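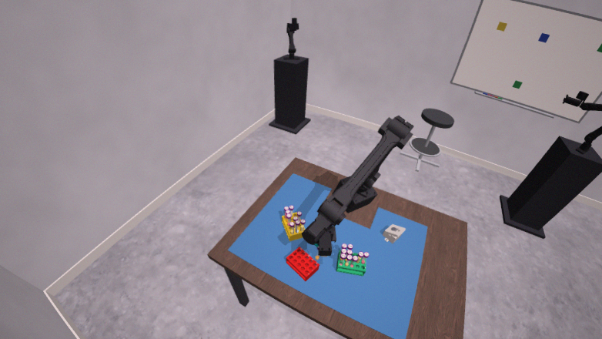

Recording demonstrations for the tube rack task in Cetis

By Chia-hao Chien
Updated 9 December 2023

These steps cover recording a set of teleoperated episodes in the Cetis simulator and exporting them for training. You need a working install, the Plillach scene pack, and a controller that has already been paired. If the arm drifts when you let go of the stick, redo the pairing before you go any further.

1. Load the scene

Open the scene pack and choose the table scene with the blue mat. Check that the yellow rack and the green rack both have capped tubes in them. If either one loads empty, the pack is an old version and the tube positions won't match the task file.

Set the seed to "per episode." This moves the objects a little at each reset. Leave the robot base, the walls and the whiteboard fixed for now.

2. Write the instruction first

Type the instruction before you record, and do what it says. Ours is "move one tube from the yellow rack to the green rack." Name things by color and keep the wording the same for the whole batch. Rewording can be done later with the paraphrase script, and it goes much faster there.

3. Record a warm-up batch

Do 40 episodes and plan on throwing them out. Most people grab too high on the cap at first and tip the next tube over when they lift. Come straight down, close on the tube, stop for a moment, then go straight up until you are clear of the rack. Only then move sideways.

Keep the speed even. A long pause in mid-air while you think about where to go ends up in the data, and the policy will learn to pause there too.

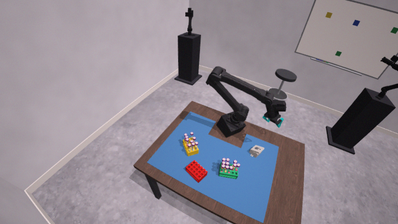
4. Vary the start pose

Every episode should begin with the gripper empty and open, but it shouldn't always begin in the same spot. Use some starts over the middle of the mat and some out past its right edge. The Ng preset has a list of start poses you can cycle through with the N key. Skip any that put the forearm through a rack - the simulator flags these in orange, and they crash the exporter.

5. Record the real set

We record 200 episodes per operator and take a break after every 80. Press S to save and D to discard. Discard when:

the tube is dropped outside a rack
another tube is knocked over
you had to regrasp more than once

A single regrasp is fine and worth keeping. The policy needs to see a few recoveries.

6. Check and export

Play the batch back at four times speed from the overhead view. Then run the length report. Anything over 3,000 steps is nearly always an episode where someone forgot to press S, so trim it or drop it.

Export in the Fallberg format with actions and joint states both turned on. Put the seed list in the same folder. Without it the episodes can't be re-rendered with new lighting or camera positions, and we plan to do that in January for the whole set.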